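About us

Hello, and thanks for clicking through. I'm Benoît Bouvier, and I run Prudstead, a small furniture workshop and shop with a reading room at the front. I'm writing this page myself because the last version was written by a friend who is very good at that sort of thing, and three customers in a row told me it didn't sound like me. So you're getting me instead, brackets and all.

How it started

I used to sell carpets. I liked it well enough, but I spent most of my weekends in the garage making shelves for people I knew, and then for people they knew, and at some point my wife pointed out that we hadn't parked a car in there for two winters. The first proper order was a plate rack for a kitchen in a terraced house, and I charged far too little for it. It's still on the wall, I've been back to see it!

Eskil Nordin came in a year later. He had trained as a boatbuilder and wanted work that stayed indoors, and he is a much better joiner than I am. I do the drawing, the talking and most of the sanding. Eskil does the joints, and he sends my drawings back with pencil all over them when I've asked for something wood won't do. We argue a fair bit about drawers. He likes them to close with a little push of air, and I like them to just close.

What we make

Mostly cabinets, racks and shelves, all in solid wood, and mostly on the small side. We don't do fitted kitchens or wardrobes, though people ask every week and I'm always happy to pass on a name. What we're good at is the piece that goes in the awkward bit of a room: the end of a landing, the wall under a window, that strip beside the chimney where nothing from a shop ever fits.

There are three ranges at the moment. Chevalier is the oldest and is a plain, tall bookcase with fixed shelves. Raserar is lower and longer, made to sit under a window, and it's the one people tend to put a lamp on and then a cat. Faten is my favourite, the slatted one, and the smallest of those is 80 cm wide. All three can be made to your own measurements, and most are.

I ought to say something about the slats, as I get asked about them more than anything else. A slatted shelf lets light through, so a cabinet near a window doesn't turn into a big dark lump. It's also kinder to plants, because air gets round the pot and water doesn't sit there. The downside is dusting. You do need to go along the gaps with a brush now and then, and I won't pretend otherwise. A clean paintbrush is best, the soft sort you'd use for gloss.

Slats aren't ideal for very small paperbacks either, or for anything with thin feet. Large books, bowls, folded cloths, pots of all kinds - lovely. Little china animals will drive you mad.

The reading room

The front of the building was a shoe repair shop, and it had a good big window and a terrible floor. We fixed the floor. I'd meant it to be a showroom, with prices on everything and a desk to sit behind, but in the first week someone came in out of the rain, sat down and read for an hour, and I found I liked that better than the showroom idea.

So now it's a room with our furniture in it and books on the furniture. You can sit down, you can open every drawer (please do, Eskil pretends not to listen out for them), and you can see how the pieces look when they're being used by ordinary untidy people. There are 400 books on the shelves, more or less all of them given to us. They come in whatever language the giver reads, so you'll find Swedish crime next to French cookery and Chinese paperbacks next to my old football annuals. I can't read half of them and it doesn't bother me in the least.

We gave up on sorting them. I did try, one Sunday, by subject and then by size, and by the following week it had all wandered off again. Books get left leaning where people stopped reading, and the spider plant has its leaves through the slats whatever I do, and I've come to think the cabinet looks better for it.
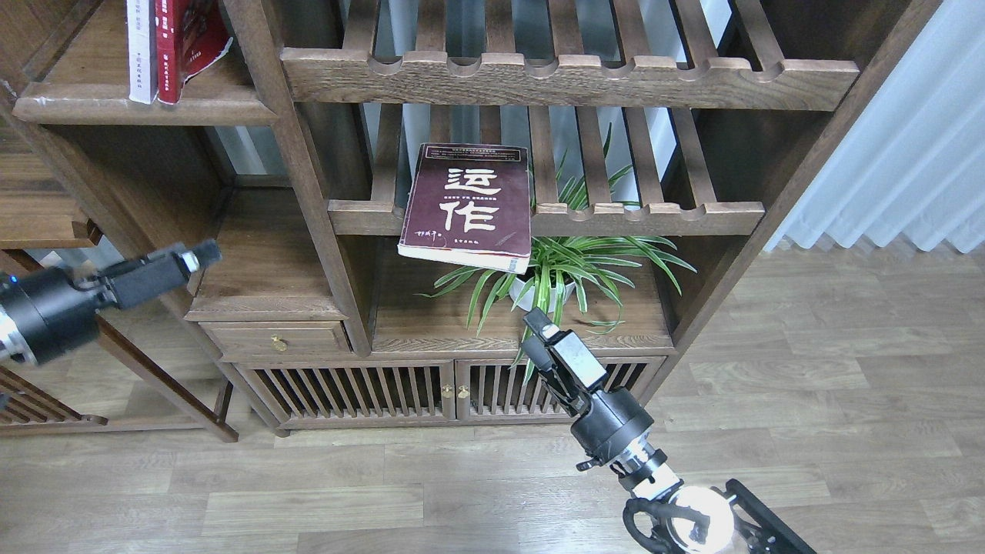 Wood, stain and brass

We use walnut stain more than any other finish, and it's the one I'd point you to if you're stuck. It goes on by hand with a rag, in thin coats, and you can still see the grain through it when it's done. Over that goes a hard oil. It'll take a damp cloth quite happily, but please not a spray polish, which leaves a film that Eskil then has to get off again while sighing.

If you'd like your piece lighter we can oil it without any stain, and we've painted a few as well, mainly green. I'll send you samples on offcuts so you can put them against your own wall and look at them in the evening as well as at midday. It makes a big difference, especially in a north-facing room.

The knobs are brass, round and plain. We leave them without lacquer, so they'll dull down over time where they're not touched and stay bright where they are. A few customers have asked how to keep them shiny and I tell them any brass polish will do, but take the knob off first! It unscrews from the inside of the drawer. Polish on stained wood leaves a pale ring and you'll never stop seeing it.

Then there are the scallops, that row of rounded notches along the front rails on a lot of our slatted pieces. Those came from a rack my grandmother had in her pantry. Hers were cut with a knife and no two were the same. Ours are marked out with a card template and cut on the bandsaw, then cleaned up by hand, and it takes ages. You can have a straight rail if you'd rather, and it does bring the price down a little.

How ordering works

Have a look round first, either in the shop or by asking me for photos. Then send me your measurements, and tell me where the piece is going and what's going on it. That second part matters more than people expect. A shelf for a few plants and a shelf for a full set of encyclopaedias are two quite different bits of work underneath, even if they look the same from the sofa.

I'll draw it up and send you the drawing with a price. Drawings cost £95, and that comes off the bill if you go ahead. Most pieces come in well under £2,000, delivery included if you're local. We'll bring it in, level it and take the packing away with us. If your stairs have a tight turn, please measure that too. We've had one cabinet come back down again and spend a month in the workshop being made into two halves, and I'd like that to stay at one.

We're slow in the run-up to Christmas, so if you want something for the holidays, get in touch well before November. The rest of the year I'm usually back to you within a couple of days. Eskil doesn't answer email, but he does pick up the phone if I'm out, and he'll give you a straight answer.

Repairs and second thoughts

Anything we've made, we'll mend. Sticky drawers, a cracked slat, a water mark from a pot without a saucer - bring it in or send a photo. Slats are easy, they lift out and we keep spare lengths. We also take our own pieces back when people move house and can't fit them, and those go in the reading room with a small ticket on until they find somebody else. They're often nicer than new ones, to my eye.

Coming to see us

The reading room is open in the afternoons, Sunday included, and closed in the mornings because that's when the saws are running next door and you wouldn't get much reading done. The kettle is on the side, tea is free, and there's a jar for coffee money. Dogs are fine. If you've got books you want to pass on, one bag at a time please, and have a word with me first if they're big ones.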